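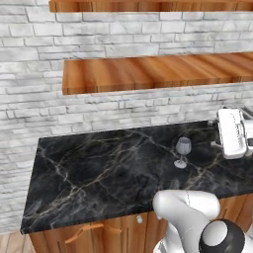
Gullum Kitchen Set: data card and rules of use

Gullum is a set of simulated kitchen episodes for training and checking robot arms on simple household tasks. It holds 2,375 training episodes, and almost 4,000 more are waiting for review. Every episode starts from a written task and a rendered kitchen, and the rules in this card say what has to be true of both before the episode is accepted. Most of the rules grew out of fragile items. A single wine glass standing upright on black marble, with open worktop all round it, is a valid start for a glass task. The same glass pushed up against another object is not, and goes under "crowded" instead. The veining in the marble is kept as it is, including where a pale vein passes close to the foot of the glass. Please don't swap it for a plain surface to make the glass easier to find.

Who keeps it
The set is kept by Skondimeo. Maeve Tully signs off changes to the rules. The kitchens were built by Mac Mathúna and are rendered in Masix. Card last changed 7 June 2024.

Rules for the start of an episode
The task item must be fully in view of at least one camera. The arm may hide part of the worktop or the cupboards but must not hide the item.
Nothing may overlap or float. Run the settle check and throw the start away if anything moves after it.
Lighting stays at the kitchen's own setting. Changes to lighting belong in the separate test split.
Shelves, handles and knobs stay in even when the task doesn't use them.

Rules for movement
Slow down before contact with anything marked fragile. The speed limit is in the task file, and a run that goes over it fails even if the item ends up in the right place.
No part of the arm may touch the wall or a shelf. Brushing the front edge of the worktop counts as contact and is logged.
If an item tips over, the run ends there. Do not stand it up and carry on.

Labelling
Each episode is read by 2 reviewers working apart. If they disagree, the episode goes on the hold list until the next review. Use the task wording as written and do not tidy it. Failed runs are kept and marked "fail" with a short reason, such as "tipped", "over speed" or "touched shelf".

Known gaps
Glass looks more solid in these renders than it does in a real kitchen, and reflections are weak. Breakage isn't modelled. Worktops are all hard stone or wood. There are no people in any episode, so the set says nothing about working safely near them.

What it should not be used for
Do not quote results on Gullum as proof that an arm is safe to run in a home. It does not replace a risk assessment or the arm maker's own limits.

Changes since April
Added the front edge rule. Split "crowded" from "blocked". Removed two kitchens with faulty cupboard doors.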